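# Seating Force

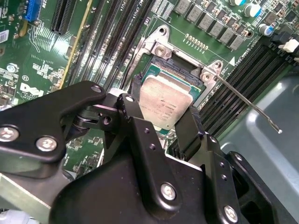 *Wrist view, Gedetti gripper on the processor, socket CPU1, retention lever open.*

The test plan called for 200 insertions per gripper. Lempi Tikkanen had written it in February, before the second gripper arrived, and had left a blank column for whatever the second gripper turned out to be called. It was called the Gedetti. The first was an Eide, and it had completed its 200 with three drops and one bent pin, all of them entered in the log with the time and the force trace attached.

The Gedetti was at 57.

"Left finger is slow," said Hsiu-ying Wei. She had the controller window open on one screen and the wrist camera on the other. "It arrives 30 milliseconds after the right one."

"Every cycle?"

"Every cycle since 41."

Lempi wrote it down. A late finger meant that the right finger touched first and pushed the chip sideways before it was gripped. On a carton this would not matter. On a processor it meant the edge of the substrate could rub along the socket wall on the way out, and the pins underneath were not designed for any load except straight down.

"Does it show in the wrist force?"

"A little. It's inside the limit."

"Whose limit?"

"Yours," said Hsiu-ying. "Page four."

Lempi looked at page four. The lateral limit was there in her own table, with a footnote saying it was provisional and would be revised after the Eide run. It had not been revised. The Eide closed on a single screw and both its fingers moved together or not at all, so the lateral figure had stayed close to zero and she had stopped reading it.

Wokstead wanted a recommendation by the end of the shift. Wokstead took in retired servers, pulled the processors, tested them and sold them on. At present people did the pulling, with their fingertips, and had a damage rate that the Wokstead manager described as acceptable and would not state. The cell was meant to match it. The Eide was slower and cost more. The Gedetti had a linkage on the left side that let it reach past the retention bracket at an angle, and it had gone through its first forty cycles faster than anything Lempi had put on that arm.

"Run to 60," she said. "Then we stop and look."

Cycle 58 was normal apart from the delay. Cycle 59 was the same. On cycle 60 the gripper closed, the right finger touched, the left finger touched, and the controller held position and asked for confirmation. Hsiu-ying had set it to do that on every tenth cycle so that someone would look at the chip before it moved.

They looked.

"It's tilted," said Lempi.

"It's tilted on the Eide frames too. The camera is mounted at an angle."

"Tilted against the bracket, I mean. Put up frame 10."

Hsiu-ying put frame 10 beside frame 60. She drew a line along the edge of the heat spreader in each, and a second line along the bracket. In frame 10 the lines were parallel. In frame 60 they were not. The software gave the difference to two decimal places, and she rounded it in the log, as the plan required.

"Could be the board," she said. "It could have shifted in the fixture."

"Check the board."

She drew a third line along the memory slots. The slots had kept their angle to the bracket, and the bracket had kept its angle to the chassis. Everything bolted down was where it had been in frame 10.

"Not the board," said Hsiu-ying.

Lempi took the Flindden notes from under the keyboard. Flindden had made the controller, and their notes on linkage fingers ran to half a page. Most of it concerned lubrication. One sentence said that finger timing should be verified after the first 524 closures and adjusted at the pivot if needed. The gripper had come to them from a demonstration unit. She opened its counter, subtracted their own closures, and got 483.

"Add 41," she said.

Hsiu-ying added 41. "524."

"They knew the number."

"They knew it well enough to print it." Hsiu-ying scrolled back through the trace. "So it's an adjustment. We adjust the pivot, zero the timing, restart at cycle one. It would probably pass."

"For another 524."

"Yes."

Lempi worked it out for Wokstead's throughput. The adjustment would come up more than once a shift. It took one person, a hex key and a gauge, and the arm had to be locked out while it was done. She added the lockout to the cycle time and spread it over the closures. The Gedetti was still faster than the Eide, by a margin that fit inside her measurement error.

The confirmation prompt was still on the screen. The chip was still between the fingers.

"Continue or release?" said Hsiu-ying.

"What does the plan say?"

"The plan says continue if lateral force is under the limit. It's under the limit."

Lempi crossed out the figure on page four, wrote a smaller one above it, and initialed the change. She put the time next to her initials. Then she passed the page across the desk, and Hsiu-ying read it and initialed it as well.

"Now it's over the limit," said Hsiu-ying.

"Release. Log it as a stop at 60, operator decision, limit revised during run. Put both figures in."

"Wokstead will ask why we revised it."

"Then attach the frames."

Hsiu-ying saved frame 10 and frame 60 with the lines drawn on them. She typed the release command, read it back aloud, and waited for Lempi to nod before she pressed the key.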